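Zoler Prenatal Classes: progress report to the Haugland Fund
Prepared by Yetunde Yusuf, October

You asked for fewer adjectives this time, so I will try.

The evening classes have enrolled 35 expectant parents against a target of 30. Four have since had their babies, one of them between the breathing session and the session on when to leave for the hospital. She left in good time. We have moved the second session ahead of the first.

Attendance is best at 6:30 p.m. and worst at any hour when we promise a slideshow. The midwife's question period was meant to last ten minutes and now takes up half the evening. Heartburn leads the list, followed by sleep, followed by whether a mother-in-law can be kept out of a delivery room.

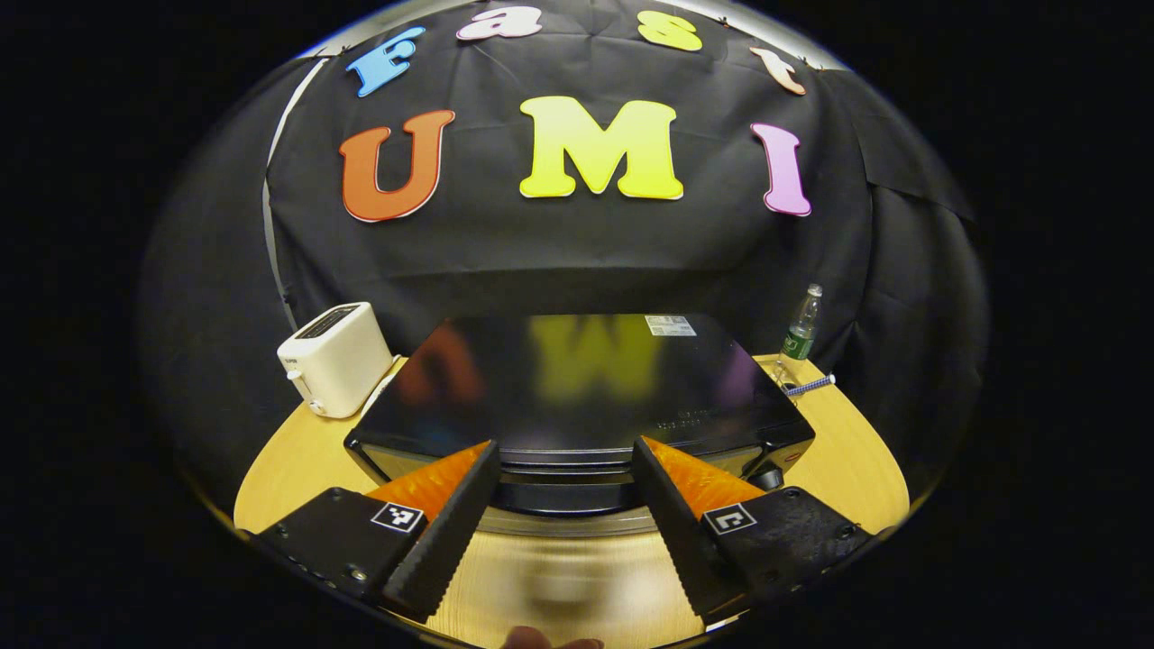 Spending is on budget apart from printing. We ordered 200 copies of the feeding handbook and received 200 copies of the feeding handbook's cover. Plustside has agreed to supply the pages at no charge, though it took Declan Tomoana three phone calls and a tone of voice I had not heard from him before. The complete books should reach us before the next group starts.

The phone line took 604 calls in the period. Most came from women past their due date who wanted to be told something new. Our two nurses had nothing new to tell them, told them so kindly, and went through the signs that mean calling the doctor right away. Feedback on the line has been good, including from a caller who believed she had reached a pharmacy.
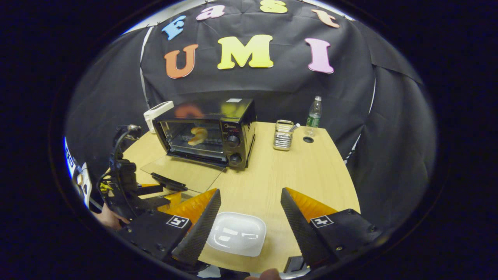 The Tronum branch is behind. We have a room and a signed agreement, but the instructor we hired is herself pregnant and due the week we planned to open. We are interviewing for cover and have pushed the opening back a month.

For the next period we ask to move the unspent slideshow money to bus fares for parents coming from Tronum. Declan has the revised budget and will send it with the receipts, most of which are legible.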